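Ukby Opens Its Two-Arm Handling Lab to Visitors at Stallton

STALLTON, 13 May 2026 – Ukby, a developer of control software for paired robot arms, today held an open day at its Stallton laboratory. Visitors from food service, equipment supply and technical education watched two arms carry out parts of a drink preparation routine at a standard worktable. The session also covered data recording, operator training and the planned pilot at Husta, the catering equipment distributor.

The demonstration used ordinary bar items: a stemmed wine glass, a steel jigger and a bowl of ice. Each arm ends in a two-finger parallel gripper. No special fixtures are used to hold the glass in place, and the fingers are the same for every item on the table.

Ukby selected the routine because it combines three handling problems that are usually tested apart. Clear glass gives cameras little to work with against a pale surface. A jigger has a narrow waist and two open ends, so the grip point decides whether it can be tipped cleanly. Ice cubes are small, smooth and irregular, and they shift in the bowl each time one is removed.

"The glass is the item customers ask about first, but ice takes up most of our test time," said Apolline Guillot, head of applications at Ukby. "The pile is different after every pick. A stored position is of no use on the second cube, so the system has to choose a new one."

During the ice transfer, the right arm takes a single cube from the bowl, travels to a point over the wine glass and opens its fingers above the rim. Release height is set in software. A high release risks splash and a moving glass, while a low one brings the fingers too close to the bowl of the glass.

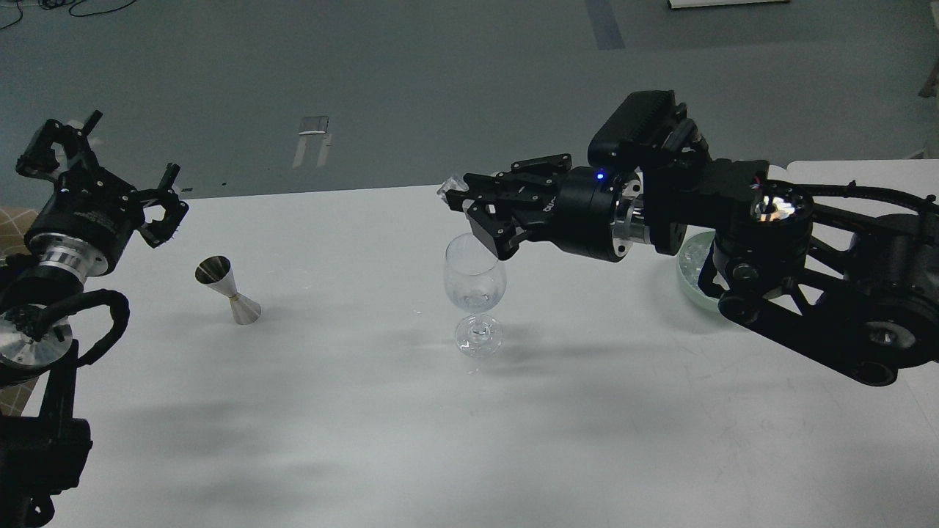 Mahmoud Tawfik asked whether release height could be changed by site staff without a call to the supplier, and noted that stemware differs from one venue to the next and is often replaced at short notice. Ukby confirmed that height is one of 8 settings open to site staff under the current software release. The others include travel speed, grip force, idle position and the order in which the arms start. Settings that affect the outer limits of arm travel remain locked and require a service login.

Recorded Trials

The routine shown in Stallton draws on 1,610 recorded trials completed by the end of April. Each trial is stored with joint positions, gripper state and camera footage on a shared time base, and each is marked by an operator as complete, partial or failed. Failed trials are kept in the set and sorted by the step at which they stopped.

Ukby plans to bring the total to 2,000 trials before the pilot begins. The remaining work will concentrate on three conditions: partly melted ice, glasses placed off center, and items set down on their sides. A jigger lying flat must be picked up at a different angle from one that is standing, and the wrist has to turn before the measure can be used.

Division of Work Between the Arms

The two arms run from one controller and share a single model of the table. In the present layout the left arm handles the jigger and the right arm handles the ice. The wine glass stands between them, in an area both arms can reach. Only one arm may enter that area at a time. If the left arm is holding the jigger over the center of the table, the right arm waits at its idle position with the gripper open until the area is released.

This rule adds time to the routine. Engelbert Baumgartner, who leads controls engineering at Ukby, told visitors that overlapping motion has been run in simulation and will be tested on the physical arms once the present trial series is closed. The current rule will stay in force for the Husta pilot.

The jigger is gripped at its waist, where the two cups meet. This keeps the fingers clear of both openings and allows the measure to be turned over without a second grip. Grip force is limited in software to a value set for each item. 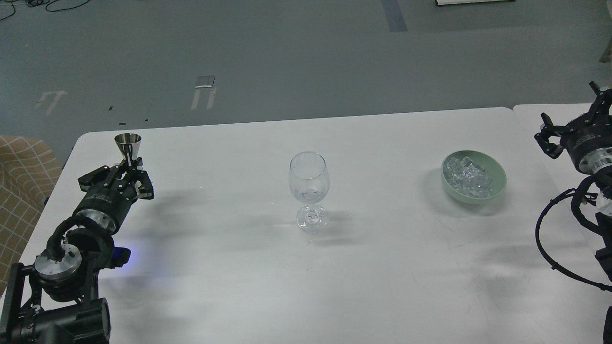 Jigger held at the waist by the left arm, with the wine glass and ice bowl on the table, at Ukby's Stallton laboratory.

Operator Training

A separate session covered training for site staff. The course is written for people with no background in robotics and covers start-up, shutdown, cleaning, changing the 8 open settings and clearing a stopped routine. Clémence Perrin, training manager at Husta, presented the draft course plan and answered questions on staffing.

"Our customers will not have an engineer on shift," said Perrin. "They need to know what a normal stop looks like, what a fault looks like, and which of the two they are allowed to clear themselves. The course has been built around that."

Written material will be supplied in print and as a file that can be opened on the control tablet. Attendees were given a copy of the draft and may send comments to Husta until the pilot begins.

Pilot at Husta

The pilot will take place in Husta's own demonstration kitchen, with one two-arm station on a fixed table. It is planned as a run of 200 supervised service cycles. An operator will be present throughout and will log every stop, including stops that clear without help. Results will be shared with attendees who registered an interest at the open day.

Lougher, which supplies the station's table and guarding, will review access for cleaning during the same period. Points already under review are cable routing at the base of each arm, the seam between adjoining tables, and the drainage of meltwater from the ice position.

"Cleaning has to be planned before the layout is fixed," said Xolani Shezi, project engineer at Lougher. "Moving a table by a small amount changes the reach of both arms, so we want those changes made once, and before the cycles are counted."

Further Visits

Ukby will accept requests for group visits to the Stallton laboratory while the trial series is under way. Visits include a live run of the routine and time with the engineering staff. Groups that wish to see their own glassware or utensils handled should send samples in advance so that grip settings can be prepared. Requests should be addressed to the Ukby applications team.

About Ukby

Ukby develops control and recording software for two-arm robot stations used in light handling work. The company's laboratory and training room are in Stallton.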